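Lighting for a big room with a high white ceiling – pendants or something else?
Posted 1/23/21 by Alis_upstairs

Hi all! We've taken over the upper floor of an old building in Sisby for our workshop and I'm going a bit nuts over the lights. The ceiling is lovely, white panels with broad white beams running across, and it arches over, so everything you hang from it ends up on a long cord. Right now we've got black pendants going down the room toward the back wall, wide shallow shades, very handsome. My trouble is the work tables. By four in the afternoon I'm squinting at small parts and my own shadow is sitting right on top of them. 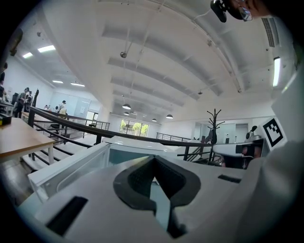 Looking up from table height, black pendants toward the back.

I don't want to rip anything out. The landlord is fine with new bulbs and probably fine with longer cords, but he won't let me drill into the beams (fair enough, they're beautiful). I saw a Rarketti track set for $469 and nearly bought it on the spot, then chickened out. Would lowering the pendants be enough, or do I need lamps on the tables too? And does anybody know if a white ceiling that high helps at all, or does the light just get lost up there?

McIntyre_shed
Don't buy the track yet! I had the same thing in my place, tall white ceiling, dark shades, gloomy tables. Wide shallow shades throw most of their light down and out, so the ceiling isn't doing much for you. Two things I'd try first. Swap the bulbs for brighter LEDs, the "100 watt equivalent" kind if your fixtures are rated for them, and get a neutral white because the warm ones made my tables look like soup. Then drop just the pendant closest to where you work and live with it for a week or two. Mine came down 2 feet and it was a huge difference – I did have to stop walking into it, though. If the cord needs replacing and not just letting out, get an electrician.

For the shadow, put a clamp lamp on the side opposite your writing hand. Cheap, no drilling, and you can move it when you rearrange everything in October like I always do.

pinecone12
uplighters. floor ones that point at the ceiling. white ceiling bounces it back nice and soft, no shadows. we have 2 and hardly use the hanging lights now

Alis_upstairs
Ooh, hadn't thought of uplighters at all! Going to do the bulbs and one clamp lamp first and see how far that gets me. Thanks both!

Related
How do I clean the tops of pendant shades without a tall ladder?
Best white paint for ceiling panels
Clamp lamps that don't droop
Can I shorten a lamp cord myself?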